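Keveck Blanket Wash – 100 oz refill

Item 2984
In stock, ships from Jaltarstead

Gentle liquid wash for throws, bedspreads and anything with a bit of texture to it. No dye, very light scent. Works in top and front loaders. Two capfuls for a queen size, one for a throw. Don't go over – extra soap just sits in the weave and leaves it stiff.

Cold water, slow spin. Shake the blanket out before it goes in the dryer, low heat only. Wool is fine on the hand wash setting but check teh label first.
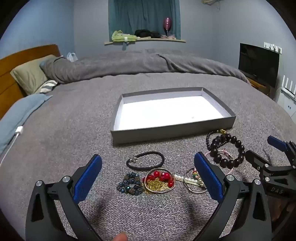
Refill pouch fits the old Keveck bottle and the new one. Cap is the same size on both. If you have the Clitutham pump top it screws on too, no adapter.

Shipping: 5 business days, most places. No returns on opened pouches, sorry. Unopened is ok with the packing slip.

Customer note
"Used it on a heavy bedspread, came out soft, smell was gone by morning. Pouch is a little hard to pour when its full." – Thanakorn Wannasri

Also from Keveck: stain bar, wool rinse, mesh wash bag (large). Wool rinse is back in July.

Page updated 2018-01-26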